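Surface Finishes for Interiors
Handout for Week Five: Gloss, sheen and how light shows a fault
Course leader: Sinéad Nic Aodha

Please read this handout before the workshop. The first part repeats what I said in the lecture, with some corrections, and the second part is for your own practice with the sample boards.

1. What we mean by gloss

In the lecture I used the words gloss, sheen and shine as if they were the same, and two students asked me about it afterwards. In everyday talk they are the same. For this course please keep them apart. Gloss is how strongly a surface sends light back in one direction, as a mirror does. Sheen is the shine you see only when you look at a surface from a low angle, almost along it. A matt wall can have no gloss when you stand in front of it and still show a clear sheen when you look down the length of a corridor. Shine is not a technical word and I would like you to leave it out of your written work.

When light arrives at a painted surface, a part of it goes back directly from the top of the paint film. The rest enters the film, meets the pigment, and comes out again in all directions. The first part carries the colour of the lamp or of the window. The second part carries the colour of the paint. It follows that a dark glossy paint looks more glossy than a white one with the same film, although the top of both films may send back nearly the same light. On white, the reflection has to compete with a bright background. On black it has very little to compete with.

2. How gloss is measured

A gloss meter sends a beam of light to the surface at a fixed angle and measures how much comes back at the opposite angle. The instrument is first set on a polished black tile. The value you read has no direct meaning for the eye, it is only a comparison with the tile. Three angles are in common use: a steep one for very glossy films, a low one for matt films, and a middle one for everything else. Always write down the angle beside the value. A number without its angle cannot be marked, and last year I had to return several reports for this reason.

The meter in our workshop has a small opening and needs a flat area. On curved pieces (chair arms, basins, door handles) light will enter from the side and the value will be wrong. For these we judge by eye against the sample boards.

3. Paint names

Manufacturers do not agree on names. The Starley card in your folder has a "satin" which is close to the "eggshell" on the Blomqvist card, and the Blomqvist "satin" is clearly more glossy than either. If you write only "satin" in a specification, the painter may choose correctly and you may still get the wrong wall. Write the maker, the product name and the gloss value with its angle.

The refurbishment at Jedbridge, which we looked at in the lecture, is a good case. The paint schedule said "satin white to all joinery". There were 1,340 square metres of painted surface in the building, and the work was divided between two teams. Each team bought its own satin. In the corridors one side was visibly duller than the other, and the client noticed it in the first November, when the sun came in low from the end window. In summer it had looked fine.

4. Preparation

A glossy film follows the surface under it and then makes every small movement of that surface visible. Filler that feels smooth to the hand can still be seen under gloss. I ask you to sand the boards by hand, dry, first with the coarse paper and then with the fine, and to change direction between the two. Remove the dust with a slightly damp cloth and wait until the board is dry before you prime it. Wait 16 hours between undercoat and finish, even if the tin allows less.

The most common faults in student boards are these:

Orange peel. The film has small soft hills, like the skin of the fruit. Usually the paint was too thick or the roller was wrong for it.

Sagging. Too much paint on a vertical board. It moves down before it sets, and leaves a curtain shape.

Bloom. A milky veil on dark gloss, often from damp air during drying. The workshop should be at 18 degrees or more when you leave boards overnight. Please check the thermometer by the door and not the dial of the heater.

Bits. Dust, hair, and pieces of old skin from the tin. Strain the paint.

5. Reading a surface by its reflections

You will find faults more quickly if you look at the reflection and not at the paint. Choose the reflection of something with a straight edge, such as a window bar or a long lamp, and move your head slowly from side to side. If the edge stays straight while it travels, the film is flat. If it swims or breaks, there is a fault at that place, and you can mark it with a soft pencil. Do this from at least two directions - a fault that lies along your line of sight is easy to miss.

On white gloss the highlight is the most useful part, because other reflections are often faint. Look at its outline first. A clean outline belongs to a smooth film. A highlight that spreads into streaks tells you to look closer, but it does not yet tell you what is wrong. It can be brush marks, it can be the way the surface was wiped, and it can be the form of the lamp itself. Move the lamp before you decide.

A streaky highlight on glossy white, with only weak reflections beside it: 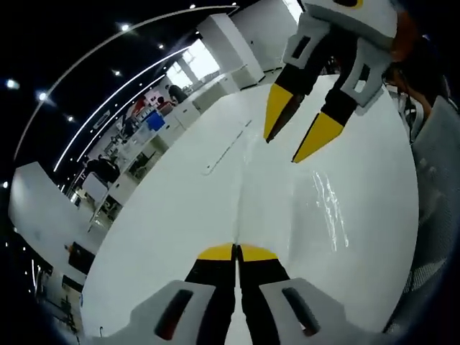
Finbarr Noonan wrote to me after reading a draft of this section that he would never judge a white gloss with the ceiling lights on. He switches them off, holds one hand lamp low at the side of the board, and walks round it. In his opinion the ceiling lights fill in the small shadows, and a poor board can pass in the morning and be refused in the afternoon. He also thinks I am too patient with brush marks.

I agree with him about the hand lamp, and there are now two of them in the tool cupboard. About brush marks I keep my view. On old joinery, a door or a window board for instance, fine marks laid in the direction of the grain are correct, and a sprayed film would look strange next to the rest of the house. On a new flat panel they are a fault. Say in your report which kind of work you are judging.

6. For the workshop

Bring your two primed boards, a soft pencil, a notebook and this handout. The Bidwood panels will be given out at the start and must be returned, please do not write on the face.

Work in pairs. One of you holds the lamp and the other looks, then change places. Each person writes a separate report of not more than 200 words for each board, with the gloss value and angle, the faults you found, and from which direction you found them. If you and your partner do not agree about a fault, write both opinions. I do not take marks away for disagreement.

Reports go in the tray outside my room before noon. Boards stay on the drying rack, face up, with your name on the back.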